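Clevden Residents' Help Pages > Furnished Lettings > Bedding and Mattresses

Mattress kept directly on a tiled floor: airing, cleaning and inventory wording 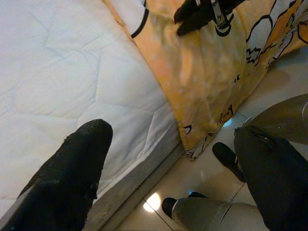 Guidance is requested on the care of a quilted mattress in a furnished ground-floor room at Hjaltested. The room was let without a bed base and the mattress has been placed directly on the floor. The top is white with a stitched pattern of large puffed panels, and the floor is glossy beige tile with narrow grout lines. There are a few small scuffs and marks along the side edge, and the yellow-orange cartoon pillow reaches down to the tiles where it leans against the mattress. The tenancy agreement requires bedding to be "kept in a clean and aired condition" but gives no further detail. I should be grateful for advice on three matters: how often the mattress should be raised for airing, whether the side edge may be cleaned with a liquid product, and whether the marks should be entered on the inventory. The check-out inspection is due in May.

Posted by tenant_hj30
Oct 10, 2021

Dean Entwistle
Lettings adviser

A mattress laid on tile should be stood on its long side against an inside wall at least once a week, and left there for several hours with the window open. Moisture from the sleeper passes downwards and cannot escape through a glazed tile. The floor should be wiped and allowed to dry fully before the mattress is put back. Where the room is occupied every night, twice a week is preferable during the colder months.

For the side edge, use a cloth wrung out in lukewarm water with a very small quantity of washing-up liquid. Work along the band and keep well away from the quilted top, where water is drawn into the filling and leaves a ring. Bleach should not be used. Marks that do not lift at the second attempt should be left alone.

The marks should be recorded. Suitable wording would be: "Mattress, quilted, white. Small scuffs to side edge. Top to be inspected separately." Please ask for a signed copy. The pillow should be listed on its own line if it was supplied with the room, and omitted if it is your own property. In either case it should be stored off the floor during the day, and its cover washed inside out so that the print does not fade.

A slatted base is the proper remedy. The landlord is not obliged to supply one unless it appears in the agreement, but a written request is often granted.

Ryan Cropper

I agree with the above regarding the base. We purchased a low pine one from Curkari for 173 and have had no damp underneath it.

mill_lane_200

Bicarbonate of soda, left on overnight and then vacuumed off. It will not remove scuffs but it is effective for smells. Please also check that the grout is sound, as ours was not.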